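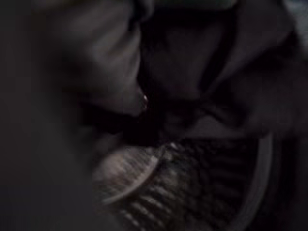
Wrist view, close to the grey fold, with the ribbed piece under it and dark cloth behind.

Bosent two-finger gripper with wrist camera: review after one season of sorting
by Shahram Rezaei

Rating: 3 out of 5

I bought this gripper in October for the small arm in my workshop. The price was 349 pounds with the camera and the cable, and I paid 31 more for the second set of finger pads. My work is sorting mixed soft goods for repair: cloth, linings, bags, soles, anything that people bring in a heap. I wanted the arm to take one piece at a time out of the heap and put it on the bench. English is not my first language, so please excuse if some expression is strange.

First the good side. The mounting took me less than one hour and all the screws were in the bag. The fingers close softly and the force can be set in small steps. With light cloth on a well lit table I had very few complaints. From October until now the arm made 1,334 picks which I have in the log, and 241 of these ended with a stop or a wrong grasp. For a hobby user this may be acceptable. For me it was too many, and I looked for the cause during several evenings.

The fault is the following. When the fingers go down between dark things, the camera view loses almost everything. It becomes charcoal and black, the near finger covers the left side, and all edges are soft. The software must then decide where the cloth ends and where the gap begins, and in such a view I cannot always decide it myself. In the picture there is also one very small bright point at the tip of the fold. I don't know what it is. A point of this kind is attractive for the grasp program, which in my setup likes strong contrast, and more than once the arm went for a bright point and left the big easy fold beside it.

This is annoying but not dangerous. The second problem I take more seriously. If the camera sees nothing useful, the gripper does not report it. The status stays green. One evening the fingers closed on two layers together, the arm lifted, and the whole heap moved towards the edge of the table. I was standing with my hand near, because I believed the arm was waiting. It was not waiting. Nothing happened to me, but I pressed the stop button later than I should, and after this I moved the button to the front of the bench, where I reach it without turning.

I wrote to Jalali, the shop where I bought it. They answered after two days, politely, and sent me a newer firmware. With it there is a setting called "minimum image quality", which is off when you install. Please switch it on. Now the arm pauses when the view is too dark, and it asks for confirmation. The manual mentions the setting only in the last pages and does not say what the numbers mean. I use 40. With 60 it paused at nearly every black jacket.

What else I changed:

Lamp. I fixed a Kendholm desk lamp on the left, low, so that the light comes in under the fingers. The wrong grasps became fewer in the first week. I did not measure it properly.

Focus. The lens is fixed and at the last centimetres it is blurred. There is no adjustment. I consider this the weakest part of the product and I do not understand the choice for a camera which must work so close.

Speed. I reduced the lift speed to one third. It costs time, but with two layers in the fingers I can see it and react.

Before this one I had the Stedix gripper, which has no camera on the wrist and looks from above. It was slower and heavier and the pads wore out quickly. But it stopped by itself when it was unsure, from the first day, without a hidden setting. For the pads I prefer Bosent. For the behaviour in case of doubt I prefer Stedix.

Would I buy it again? With the new firmware and one good lamp, yes, for light coloured goods. If you work mostly with dark fabric or with ribbed surfaces, please try it in the shop first and bring your own material. Jalali allowed me this when I went for the spare pads, and I regret that I did not ask earlier.

Cable length is 1.5 m, too short for my bench. I use an extension and it works without problem.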